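Home | Interviews | Makers | Tables | Archive | About

We use cookies to remember your settings. By staying on this site you accept this.

"I wanted to see the small dishes first"
A talk with Johanna Ruchti about setting a table from the middle

When I come in, Johanna Ruchti is drying a stack of small black dishes with a cloth that is already too wet. She apologizes for the cloth and continues with it. She has worked with tableware for 25 years, first in the shop of Volberg, where she sold mostly white plates to hotels, and now for herself under the name Kesach. She rents out dishes, trays and linen for dinners and small receptions, and she goes with them to set the table herself if the client permits it.

"In the shop I learned how people buy," she says. "They buy the big plate. They hold it, they turn it, they look at the bottom. The small dishes they take at the end, like chewing gum at the cash desk. And then at home it is the small dishes which they use every day."

For this reason she begins every table with the small ones. The large plates come later, and sometimes they don't come at all. At a dinner in November she served 56 guests only from small dishes on long trays, and the client called her two times before to ask if she was sure. "I was not so sure," she says and laughs. "But I had already washed everything."

I ask her which shapes she prefers. She has two that she always returns to, a small square and a long oval in the form of a leaf. Both are black. She tried gray and a dark green, and she sold them again after one season.

"The square is for things that stay where you put them. Salt, nuts, a piece of cheese. The leaf is for things that want to lie down, like beans or a slice of fish. If you put olives in the leaf, they all go to one end. I have done it, I don't recommend it."

The tray was a longer story. For years she used closed trays and she did not like them, they looked heavy, and every crumb was visible. Then she began to use a white one with an open pattern of diamonds in the bottom, so that the table shows through. She has a wish for the wood below it: it should be light and have some pattern of its own. On a dark table, she says, the white tray becomes too important and the eye goes only there.

How many dishes belong on one tray? Here we do not agree. I would fill it. Johanna puts two on it, one square and one leaf, and waits.

"You fill it because you are afraid of the hole," she tells me. "The hole is where the hand goes. If I fill the tray, the guest must lift one dish to reach the other, and then he has a dish in the hand and doesn't know where to put it."

Her method for a new table is simple, but it takes time. She puts all the dishes out on the wood, in no order, with the tray in the middle. After this she does nothing for a while. She drinks coffee. Then she moves one piece, and looks again. She does not draw a plan in advance – she did it at Volberg, with a ruler, and the plans were always for a table that was a little larger than the real one.

The plant is the last question, and she has a clear opinion about it. It should be small, round and green, and it should stand at the end of the tray, never on it. Cut flowers she leaves to others. "Flowers have a smell and they fall in the food. A little bush in a pot is polite."

Her friend Ilie, who makes linen for her, would like to see a cloth under all this. They have discussed it for four years. Johanna says that she will use a cloth when somebody shows her one that lies as flat as wood, and until then the cloths stay in the van in case a client insists.

Before I leave, I ask what she does when a dish stands crooked and the guests are already at the door.
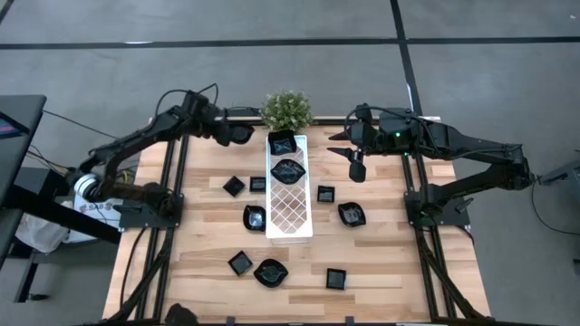 "I leave it crooked," she says. "At the beginning I ran around the table and corrected, and the guests saw a nervous woman with a cloth. One tilted square, that is not a mistake for anybody except me. They take something out, they push it back, and after ten minutes it is their table."

She puts the last dish on the stack and asks me if I can carry the box to the van.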